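Singers and rappers wanted for a new live stage series in Clidumville

Hello! I'm Marisol Nakamura, and I'm putting together the cast for Flurnow, a music competition we're recording in front of a proper live audience in Clidumville this spring. I've spent most of January listening to demos in my kitchen and I need more voices, so if you sing, rap, or do something halfway between the two that your mum can't quite describe, please read on.

First, what the show is. We're looking for 19 solo performers. At the opening night everybody gets one song on stage, with the other performers sitting in the front rows watching. After that you pair up or group up as you like, and those crews are the ones who go on to make new material together. I don't choose the crews and neither do the producers. If you want to work with the person who did the slow piano thing, you go and ask them (and yes, they can say no, and yes, that will probably be filmed).

There are 3 recordings altogether, all at the Brannigan, the old dance hall behind the bus station. It holds 165 people, it has a sprung floor and a very decent sound system, and the dressing rooms have been painted at last. You'd need to be free for all of the recordings plus 2 rehearsal days before each one. I'm sorry to be strict about that, but last year we had someone drop out the night before for a cousin's wedding and a whole crew had to relearn their harmonies in a car park.

Who am I hoping to hear from? Anyone over 18 who can get to Clidumville and has performed in front of people at least a few times. Open mics count, church counts, busking definitely counts. You don't need a manager or a record out. If you've had a deal before and it fizzled, or you were in a group as a teenager and you'd like people to hear what you sound like now, I'd especially love to hear from you. Some of my favourite auditions so far have come from people who were told years ago to be cute, or tough, or blonde, and who are thoroughly fed up with it. 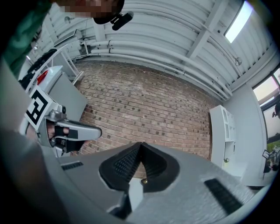
Hand-held grippers, close up.

Style-wise I'm very open. We've already got plenty of ballad singers (lovely ones!) and I'm a bit short of rappers, particularly women, and of anybody who writes in a language other than English. R&B, grime, folk, old-school pop, all fine. What I can't take this time is full bands, as the stage changeovers are too tight, though you can bring one guitarist or keyboard player if you really can't do your song without them. Otherwise our house band will learn it, and they're quick.

Now the money, as people always have to email me to ask. Every performer gets a flat fee for each recording and each rehearsal day, the same for everyone, whether your crew wins or not. Train or coach fares are paid back within the fortnight if you keep your tickets. If you're coming from further away we put you up at a guest house on Skavham Road, sharing a twin unless you tell us you need your own room. Lunch is laid on at rehearsals. Dinner isn't, but there's a good noodle place next door and they stay open late for us.

The winning crew gets studio time to record what they've written, and they keep the songs. I argued hard for that and it's in the contract, which you'll be sent well before you have to sign anything. Do read it, and get somebody else to read it too.

How to apply: send me one video of you performing, filmed on your phone, in one go, with no editing and no effects on the voice. Your bedroom is fine. A noisy pub is less fine, only because I'd like to hear the words. Please don't send more than one song, I promise I'll ask if I want another. With it, write me a few lines covering your name and stage name, where you live, what you've done before, and which living artist you'd most like to be stuck in a lift with. That last one is purely for me.

If you have any access needs, put those in as well. The Brannigan has step-free entry at the side and a ramp up to the stage, and we can arrange a quiet room, a BSL interpreter or larger-print lyrics and running orders. It helps me enormously to know early.

Use the form at the bottom of the Flurnow page, or post a memory stick to the Brannigan box office with my name on the envelope. Entries close at the end of February 2022. I watch every single video myself and everybody gets a reply, even if it's a no, though it may take me a few weeks to get through the pile.

Successful people will be invited to a short audition in the upstairs bar at the Brannigan. It's me, our musical director and a pianist, you'll be in and out in twenty minutes, and there's tea.

Can't wait to hear you!

Marisol
Casting, Flurnow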